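**De :** Razia Memon
**À :** liste atelier-retours
**Objet :** Re: Le bras au poste 3, et nous dans tout ça ?
**Envoyé :** jeudi, 16 h 40

Bonjour à toutes et à tous,

Je réponds à Wouter sur la liste parce que plusieurs personnes m'ont posé les mêmes questions dans le couloir, et que je préfère écrire les réponses une seule fois. Je reprends son message par morceaux.

> Le 28 au matin on nous a dit que le bras resterait « en essai ». Depuis, le planning d'août est sorti et il n'y a plus qu'une personne au poste 3 l'après-midi, contre deux avant. Pour moi ce n'est plus un essai. Est-ce que quelqu'un peut dire clairement si le deuxième poste est supprimé ?

Non, il n'est pas supprimé. Il est déplacé. J'ai vu Josefien Michiels hier et elle me l'a confirmé par écrit : les heures retirées au poste 3 passent au contrôle final et à la remise en rayon, où il y a du retard depuis le déménagement de Perstead. Le volume d'heures de l'équipe reste le même jusqu'à la fin de l'année. Pour la suite, elle ne s'engage pas, et je ne vais pas le faire à sa place.

Je suis d'accord avec toi sur le planning. Il aurait dû être discuté avant d'être affiché. Je l'ai dit.

> Deuxième point, la cadence. Sur l'écran de Sesell on voit 3089 articles pour le mois, et tout le monde compare avec nous. Mais personne ne dit combien on en a repris derrière.

Le chiffre de reprise existe, il n'était simplement pas affiché. Sur ces 3089 articles, 883 ont été repris à la main : mauvaise prise, article posé de travers dans le bac, ou arrêt du bras et intervention de la personne présente. J'ai demandé que les deux chiffres figurent côte à côte sur l'écran. Floor Vanhove s'en occupe, ce sera fait avec la prochaine mise à jour.

Ces reprises sont du travail. Jusqu'ici elles n'étaient comptées nulle part, ni pour le bras ni pour nous. À partir de maintenant, celui ou celle qui tient le poste les saisit sous le code « reprise » et elles entrent dans ses heures productives. Merci de le faire, même quand cela prend dix secondes.

> Troisième point : je ne comprends pas ce qu'il sait faire et ce qu'il ne sait pas faire. Un jour on lui laisse tout le bac, le lendemain on nous dit de retirer la moitié.

C'est le point sur lequel nous avons été le plus mal informés. Le réglage de la main a changé plusieurs fois, et la consigne a changé avec lui sans que les équipes soient prévenues.
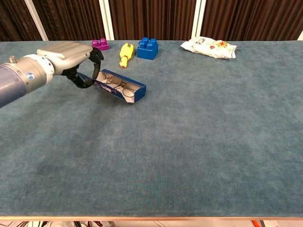

La difficulté vient surtout du mélange. Un article rigide avec des bords nets se saisit bien. Un emballage froissé n'a jamais deux fois la même forme, et un objet souple se déforme dans les doigts. Les contenants ouverts sont un cas à part : la main peut tenir la boîte correctement et le contenu glisser quand même si elle s'incline trop. Les lunettes en sont le meilleur exemple, et c'est pour cela que la vitesse a été baissée sur cette famille d'articles.

Voici la consigne valable à partir de lundi, telle que convenue avec Floor et avec le technicien de Visser :

- les boîtes ouvertes restent dans le flux du bras, à vitesse réduite, avec quelqu'un au poste ;
- les sachets et emballages souples sont retirés avant et traités à la main ;
- les jouets passent par le bras, sauf s'ils sont cassés ou s'il manque une pièce ;
- tout ce qui est en verre nu, sans boîte, est traité à la main.

Si quelqu'un vous donne une autre consigne oralement, demandez-la par écrit – y compris si c'est moi.

> Dernier point, et c'est celui qui me gêne le plus. Avant, au poste 3, on décidait. On ouvrait, on regardait, on disait si ça repartait en vente ou pas. Maintenant on surveille. Je rentre chez moi plus fatigué qu'avant et j'ai l'impression d'avoir moins travaillé.

Tu n'es pas le seul. Nele Michiels m'a dit presque la même chose, et elle ajoute que l'attente entre deux arrêts est plus pénible que les arrêts eux-mêmes. J'ai porté deux demandes là-dessus.

La première est acceptée : rotation toutes les 30 minutes entre la surveillance du bras et le contrôle final, avec échange entre collègues possible sans passer par le chef d'équipe. On commence lundi aussi.

La deuxième est encore ouverte. Je demande que la décision sur l'état de l'article reste à la personne du poste et soit saisie par elle. Le bras déplace, il ne juge pas. Chez Busmont, le projet parle d'un « tri assisté » dans une phase ultérieure, et je veux savoir ce que cela recouvre avant qu'on en signe la moindre ligne. Josefien m'a promis le document. Dès que je l'ai, je l'envoie ici.

Pour la formation : il y a trois places pour apprendre à relancer le bras après un arrêt et à changer les réglages simples. Aujourd'hui, Floor est la seule à pouvoir le faire, et quand elle est absente tout le poste attend. La formation se fait sur les heures de travail et donne droit à la prime de polyvalence, comme pour le chariot. Inscription par retour de mail, à moi et pas à toute la liste. S'il y a plus de candidats que de places, on prend d'abord ceux qui tiennent déjà le poste 3.

Wouter, il me manque une chose de ta part. Tu parlais l'autre jour du bac qui arrive trop bas et qui oblige à se pencher à chaque reprise. Peux-tu noter la hauteur et me dire à quelle heure cela te gêne le plus ? Visser peut relever le support, mais ils demandent une mesure avant de se déplacer.

Razia

P.-S. Les gants restent dans l'armoire à côté de la pointeuse. Il n'y a plus de taille S, la commande est passée.

--
Razia Memon
Déléguée, atelier retours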